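# Glasses boxes: hinged lid, printed base

This page belongs to the packaging section of the Flornthorpe sample gallery. It covers small rigid boxes for eyeglasses, the kind an optician hands over the counter. The gridded cloth is the same one used throughout the section.

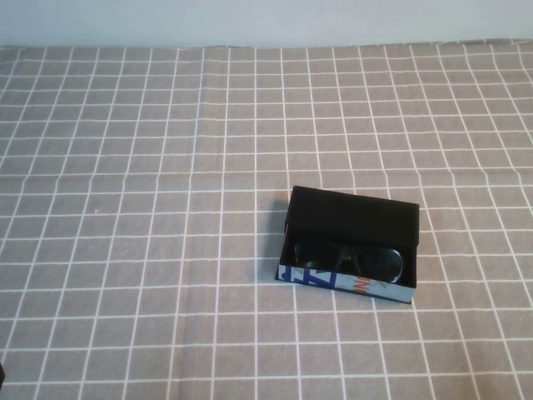
Glasses box standing open, black lid tilted back, printed lettering on the front wall of the base.
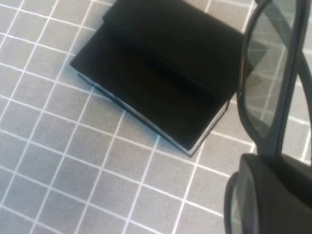 Black outer surface at close range, with a thin pale edge along the lower sides.

## Construction

Most small boxes of this type start as gray board, cut and scored flat, then folded and glued at the corners. A covering paper or cloth is wrapped over the board and turned in at the edges. The turn-in should be at least as wide as the board is thick, and in practice it is usually several times that. A short turn-in lifts first at the corners, then along the front.

The hinge is normally a strip of the covering material left continuous between lid and base. It takes all of the movement. Paper hinges crack along the fold after repeated opening. Cloth hinges last longer but stretch, and the lid then sits slightly to one side when closed.

Zakoston rates its cloth-hinged boxes for 1000 openings. The Eskola version has a paper hinge and no stated rating. We have had Eskola boxes in daily use that showed a white line at the fold by March after being issued new the previous fall. They still closed.

## Wrapped bases

Many makers buy plain boxes and wrap the base in printed paper later. This keeps the lid stock common to all designs. The wrap goes on in one piece with the seam at the back. Lettering that crosses a corner needs to be placed with some care, as an error of 3 mm is easy to see on a short wall.

Dark coverings show dust and skin oil more than pale ones. Wipe with a dry cloth. Water raises the fiber on uncoated papers and leaves a ring. Adhesive residue from price labels can be lifted with a soft eraser, worked in one direction only.

## Storage

- Store closed, lid up, no more than three high.
- Keep out of direct sun. Black papers fade to brown, and the lid fades before the base.
- Leave the lining in place. Loose linings can be fixed again with a thin line of white glue, then left under a light weight for 30 minutes.
- Do not use rubber bands. They dent the front edge and mark the covering.

## Catalog notes

Glasses boxes are filed under 596 in the gallery index, together with pen boxes and small jewelry boxes. Soft pouches and zip cases have their own section. Fekine boxes made before the change to magnetic closures are listed twice, once under the old closure and once under the new, and the duplicate entries will stay until the index is next revised.

Dimensions in the index are outside measurements with the lid closed, given as length, width, height. Inside measurements are added only where the lining is fixed.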